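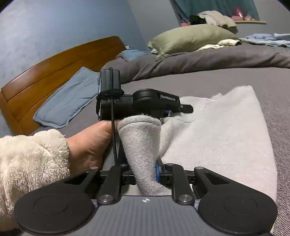
Manga de punto blanco sobre la cama.

Torno paralelo Grindemano 300

Hay tornos que prometen cambiarle la vida. El Grindemano 300 promete cilindrar, refrentar y roscar, y que a las seis de la tarde la pieza mida lo mismo que a las ocho de la mañana. A nuestros clientes les suele bastar.

Bancada de fundición, templada y rectificada. Pesa lo que pesa, así que avise al transportista antes de que se ofrezca a subirlo «entre dos». El cabezal admite 16 velocidades y el cambio se hace con palanca, sin menús ni actualizaciones a media jornada.

Datos básicos
Diámetro admisible sobre bancada: 300 mm
Plato de tres garras: 200 mm
Velocidades: 16
Torreta: cambio rápido, 8 portaherramientas incluidos
Refrigeración: de serie
Visualizador de cotas: Fultex, opcional
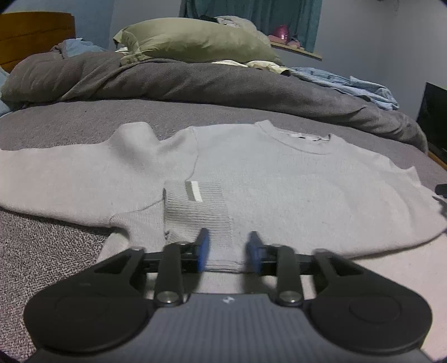
Jersey gris claro extendido sobre ropa de cama gris.

El manual viene en español. La primera edición la tradujo alguien con mucha fe y llamaba «muñeca viajera» al contrapunto; quien la conserve puede pedirnos la nueva, aunque varios talleres han preferido quedarse con la antigua.

Puesta en marcha y nivelación incluidas en la península. Para Baleares y Canarias, consulte portes sentado.

Accesorios compatibles: luneta fija Østergaard, luneta móvil Østergaard, juego de pinzas Hokstead.

Plazo de entrega: a consultar. En febrero, con paciencia.

Ficha revisada el 23 de julio de 2021.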